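How to put on a robot kitchen demo for your open day

We ran ours in May at the Asville hall, 117 people through the door on a Sunday, and I've had enough emails since that I figured I'd write it up properly.

Start with the backdrop. Black fabric, clipped along the top, wrapped around the sides as far as it'll go. It hides the mess and it makes your lettering pop. Go for big, bright letters – people read them from the back row, kids especially!

Next, the table. Keep it to ordinary kitchen gear that everyone has at home. Leave the microwave door open so the crowd can see inside, and put a dish in there before you start. Then have a go with the hand-held gripper yourself, nice and slow, before you hand it to a visitor.

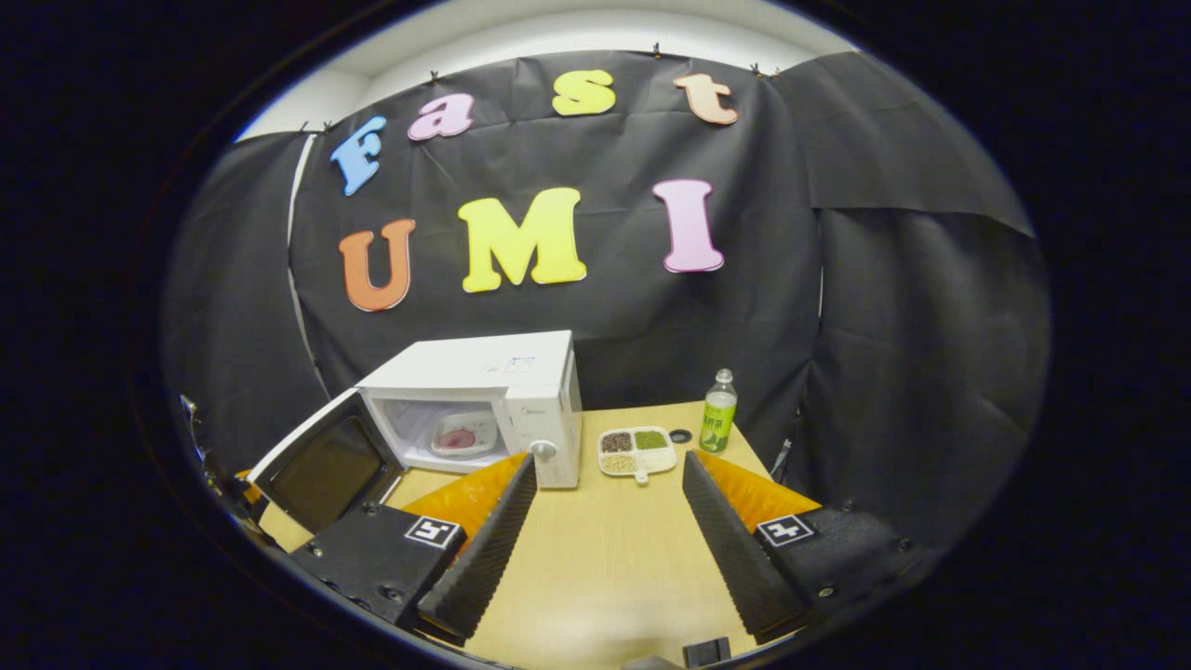
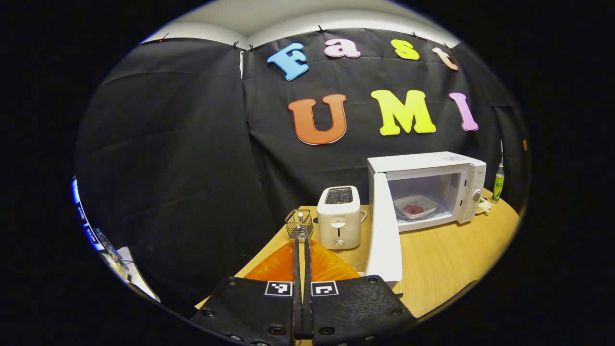 Two views from the gripper: the divided food tray first, then the wire basket and toaster.

Move things between rounds. Manju Bajpai ran our table and she'd swap the layout every time the queue turned over, which kept the regulars interested (some of them came back three times). Put a bit of tape under the table edge if you want to find your starting spots again.

Let visitors hold the gripper for a minute or so each. Tell them to squeeze gently and keep the markers facing up. Aarti Nigam did the talking for us and her best trick was asking people to guess which job would be hardest for a robot. Nearly everyone in the Derkley school group said the toaster.

Last thing: bring a spare power board and a long extension cord. Our nearest outlet was behind the stage, and I spent the first half hour hunting for a lead.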